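4.2 Rehearsing the counter before the shift

By the time the arms came to Feltotbridge, the people in the Gukska production kitchen had already spent most of a spring hearing about them, and we want to begin this section there, with the talk and the waiting, before we get to the work itself. The kitchen prepares meals for a group of residential homes, and it employs 17 people across an early and a late shift. What the staff had been told in May was fairly simple: a pair of robot arms would take over some of the fetching and putting back at the cold-side counter, the repetitive part of the day when jars and bottles come out, get used for a minute, and go back where they belong. What they had pictured in their heads was something else again, and several of them told us with some amusement that they had expected a whole machine on wheels following them around the room.

The counter work does not look like much when you first stand beside it. A cook reaches for the oil, pours, sets it down a little to the left of where it was, reaches across for a spice jar, moves the kettle out of the way with the back of a hand, and all of this happens while she is talking to someone else about the afternoon delivery. We logged 448 separate reaches on our first full morning of observation, and when we read the number back to the people who had made them, they were surprised and a bit proud. One of the older cooks asked us to write it on the whiteboard, and it stayed there for weeks.

Moving that work over to the arms meant that somebody had to say, in advance and in detail, how the counter ought to be. This was done in Omora, the simulation package that the integrator, Wunderlich, supplied along with the arms. In Omora the counter exists as a rendered copy, and a task is tried there many times over, with the objects in different spots, before anything is allowed to run in the kitchen. The project plan called for up to 2,000 simulated runs for each task. The plan did not say who in the kitchen would look at them, and this small gap ended up shaping a good deal of what we found.

At first the reviewing was left to the engineers, who visited on agreed days and otherwise worked from their own office. They were careful people and they were well liked, but they laid out their counters the way a person does who has cooked at home and has never had to get lunch out for a few hundred residents. The cooks, looking over their shoulders during a visit, started making remarks. Containers were too near the front. A kettle would never be left at the side where people pass. These remarks were friendly enough, and after a while the kitchen manager suggested that the cooks should simply be given time to make them properly. From then on, 4 members of staff sat down with the simulated layouts in the quiet stretch after lunch, taking turns, with the time counted as paid work.

We sat in on many of these sessions, and they were some of the most enjoyable hours of the study. The cooks did not talk about the layouts in the terms that the software offered them, such as reach, clearance and grasp. They talked about them as places where somebody had been working. A crowded front edge was "a counter at half past eleven." A layout with everything pushed to the back was "somebody's first day." Figure 6 is one of the layouts they came back to most often. The larger things stand along the back, the white microwave among them, while a small red jar with a white lid has the middle of the counter nearly to itself, and a bottle and a second jar, this one with a red lid, sit down at the front edge. The gripper shows up only as a shadow on the white surface, between the red jar and the two containers in front. For the cooks this was a useful picture to argue over, and the argument was mostly about which of those containers a person would want within reach, and whether a kettle should be sharing the counter with them at all.

Out of these conversations came a set of house rules, written by the cooks in their own words and later turned into settings by the engineers. Some were about the arms, and rather more were about people. Glass was to be kept away from the passing side. A jar taken from the middle was to be returned to the middle, even when there was a nearer gap, so that a cook coming back from the stove could put a hand out without looking. The late shift asked for a slower return movement in the evening, when fewer people are about and the room is quieter, and they got it.

Figure 6. A simulated counter layout in Omora, used in the afternoon review sessions at Feltotbridge.

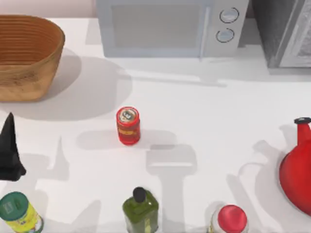
4.3 Who gets to call it a mistake

Once the arms were running in the kitchen, the same cooks who had reviewed the layouts were the ones their colleagues turned to whenever something was put back in an odd place. Neither their job titles nor their pay grade had changed at that point, and they raised the matter with the manager themselves. We take up that discussion, and the new role description that came out of it, in Section 5.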